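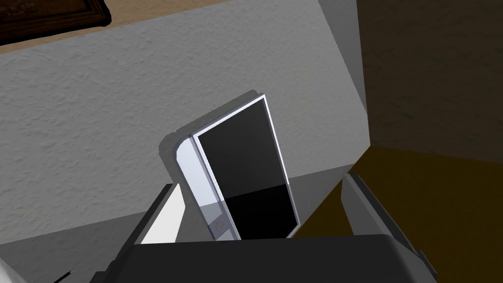 洗衣房预约办法调整

从六月起,Dallen小区的洗衣房不再用门口那本登记簿,改为统一在网上预约。登记簿用了很多年,字迹不清、涂改、整页被撕掉的情况都发生过,去年冬天还有两户人家同时写在一格里,各自都认为对方后来才写。春季住户会议上对此讨论了较长时间,最后决定换掉。

新的预约页面由Fendov公司提供,手机和电脑都能打开,不需要安装任何程序。首次登录时输入门牌号和信箱里收到的六位密码,之后可以自行修改。每户每次最多预约三小时,同一周内最多保留2个时段。用完一个,才能再约下一个。超过开始时间二十分钟仍未使用的,时段自动释放,其他住户可以接着用。

费用方面,系统的年费合每户430克朗,计入公共费用,不另外收取。洗衣本身仍然免费。烘干机和烘干间的使用时间包含在预约时段里,请不要把衣服留在烘干间过夜。上一季度我们在那里收了三大袋无人认领的衣物,目前放在地下室楼梯旁的柜子里,六月底以后送去旧衣回收点。

晚间的规定不变:洗衣机最晚二十一点结束,烘干间最晚二十二点锁门。住在洗衣房正上方的几户反映,脱水时的震动在夜里比较明显。Dreta公司的维修人员检查过,把靠窗那台机器的脚垫换了,震动有所减轻,但没有完全消除。如果以后还是不行,可能要考虑把这台机器换个位置,届时会另行报价。

不习惯上网的住户可以打电话给Bendik Solberg,由他代为登记,每天下午四点到六点有人接听。也可以写张纸条投进办公室的信箱,写清门牌号和想要的时段,最好给出两个备选。 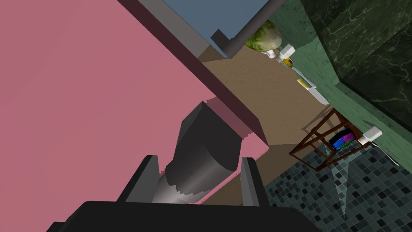
Rania Amrani来信说,她赞成取消登记簿,但希望周末上午的时段能有所限制。她家有三个孩子,平时下班后已经约不到位置,而周末上午的时间常常被同样几户提前占满。她建议每户每月最多约两次周末上午,其余时间不作限制。

这个意见我们收到不止一次。系统可以设置这样的限制,不过需要先看实际的使用情况。我们打算运行到秋天,再把各时段的预约记录整理出来,在秋季会议上表决。在那之前,请大家约了用不上的时段尽早取消,取消按钮在页面右上角,提前一小时以上取消不计入次数。

顺便提一下旧登记簿。去年一整年共有687条记录,其中九月和十二月最多,七月最少。Valter Skjelbred花了几个晚上把它们抄进表格,新办法里的三小时上限就是参考这份表格定的,绝大多数住户一次用不了更久。想看表格的人可以到办公室索取,里面不含姓名和门牌号。 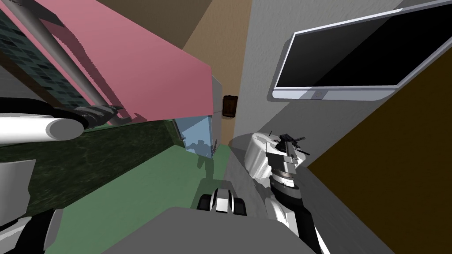

灰色金属长杆,影子落在粉色表面上。

另外几件小事。洗衣房地漏在五月堵过两次,原因都是毛絮,请在每次使用后清理滤网,毛絮扔进垃圾桶,不要冲进水槽。地毯和宠物垫请不要放进普通洗衣机,靠门的大容量机器可以洗,预约时在页面上选“大机”。洗衣粉请自备,架子上那几瓶是别人忘拿的,不是公用的。

洗衣房的门锁也会在六月更换,原来的钥匙到时不能再用。新钥匙每户一把,凭旧钥匙到办公室换取;旧钥匙遗失的请提前告知,需要补交押金。Asif Jatoi负责发放,时间表贴在各单元入口。不能在规定时间来的,可以请邻居代领,带上写有门牌号的字条即可。

对预约页面的意见请直接发给Liv Vik,登录不了的也找她。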